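4.3 Fitting and checking the fingertip pads

Good news first: this is the most satisfying job in the whole manual. A fresh pair of pads makes the Tramulen hand gripper feel brand new, and once you've done it a couple of times you'll look forward to it! Plan on one quiet spell at the bench the first time through.

You will need the hex key from the Kenbridge kit, a soft brush, a lint-free cloth, and the stack of test discs.

Caution: Unplug the gripper and let go of the trigger before you touch the linkage. The links close with real force and there are several places to catch a finger.

1. Lay the gripper on its back with the mounting plate facing you. Check that the plate screws are snug. Don't lean on them — the plate is softer than the screws and the holes will strip.

2. Open the fingers all the way by hand. They should move freely from one end of the travel to the other. If you feel a gritty spot, brush out the linkage before going on.

3. Back out the screw behind each old pad and slide the pad up and off. Wipe the seat with the dry cloth. No oil, no cleaner.

4. Slide on the new pads with the rounded edge at the top. Push until each one sits flat on its seat, then put the screws back finger-tight plus a quarter turn.

5. Close the fingers slowly. The pads should meet side by side with an even, narrow seam all the way up. A seam that opens toward the top means one pad isn't fully seated, so go back to step 4.

6. Look at the bushing in each finger link. It should sit flush in its hole and stay put when the link moves. Replace any bushing that turns with the link (see 4.5).

7. Plug the gripper back in and wait for the ready tone. Now comes the fun part.

8. Stack the test discs near the edge of the table. Hold the gripper from underneath, keep your forearm clear of the lower links, and bring the pads up to the side of the stack.

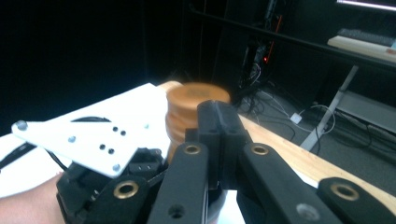
Figure 11. Pads upright and together against the front of the disc stack, gripper supported from below.

9. Press lightly and hold for 3 seconds. Both pads should touch the stack along their full height. Back off, turn the stack a little, and repeat.

10. Open the fingers, take the top disc by its edges, and lift. Set it down again somewhere else on the table. Do this with every disc in the stack, then build the stack back up. If you can rebuild it cleanly, your pads are in great shape.

Note: New pads are a bit slick. They bite much better after 80 or so closes — so play with the discs for a while before you judge the grip.

Note: Check the pads every 200 hours of use, and always after a drop. Pads from the Jultcombe series fit the same seat but are shorter, and the seam check in step 5 doesn't apply to them.

If a disc slips out on one side only, swap the left and right pads and run steps 8 to 10 again. Slip that moves with the pad is a bad pad. Slip that stays on the same side is linkage play; go to 4.6.

Section revised 27/06/2021, R. Madigan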